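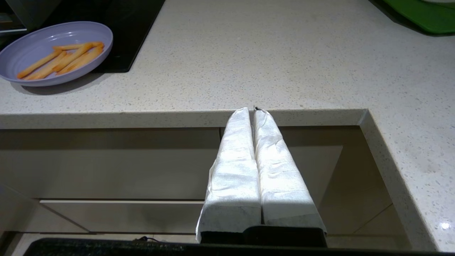

Finger pads on a kitchen arm wear out sooner than any other part, and they are the cheapest thing on it to put right. If yours slips on smooth plates or leaves marks on soft food, start there before you touch any settings. Bare fingers can be wrapped in plain white paper, as on this gripper at the edge of the counter, with the crinkles left in. Both fingers get wrapped to their full length. The tip is the spot to watch. A small dark point shows between the two tips here, where the finger underneath comes through the paper, and a point like that can scratch a plastic plate or dig into a fry. Fold an extra layer over the end when you redo it.

Wrapping the fingers

Switch the arm off at the wall first. The stop button on a Jetix holds the joints but leaves the gripper powered, and it can close on you.

Take off the old paper and wipe the fingers with a damp cloth. Dry them well. Grease from the last job will soak through new paper in a few minutes.

Cut two strips the same length. Start each one at the base and wind toward the tip, overlapping by half the width each turn. Tuck the end under the last turn and hold it with a narrow band of tape on the outer side, where it won't meet the food.

Close the gripper slowly by hand control and look down the gap. You want it even from base to tip. If it is wide at the base and tight at the top, one finger has more paper than the other.

Change the paper after every greasy job and throw it out at the end of the day in any case.

Resetting the closed position

Paper makes the fingers thicker, so the old closed position will be wrong. On the Bendari controller, open the gripper page and run the zero with the paper on. Then set the grip force. Ours came set at 400, which flattens a fry. We start at 200 for soft food and go up in steps of 20 until the piece stays put when the arm lifts.

Write the number on a piece of tape and stick it to the side of the controller. The Rurkcombe update in September wiped our saved settings and we had to find them all again.

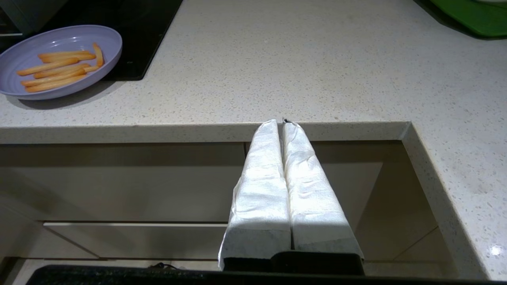
Run the new setting on a few pieces before you leave the arm to a full plate. Use cold food for the test – it is firmer and makes less mess if dropped. If pieces come up two at a time, open the fingers less on the way down.

Looking after the base

Crumbs and bits of paper collect where the fingers go into the base. Brush them out with a dry toothbrush once a week. Don't spray cleaner there. Put it on the cloth and wipe.

Check the finger screws while you are at it. They should be snug. Tillman sells a small driver with a stop that clicks at the right point, but the key that comes with the arm does the job if you go gently.

Keep cords clear of anything the arm can swing into. Ours is clipped every foot or so with a little slack left near the wrist, and the clips need pressing back down now and then.

If the gripper still drifts after all this, the belt is probably worn. A new one takes almost an hour to fit – set out a tray for the screws.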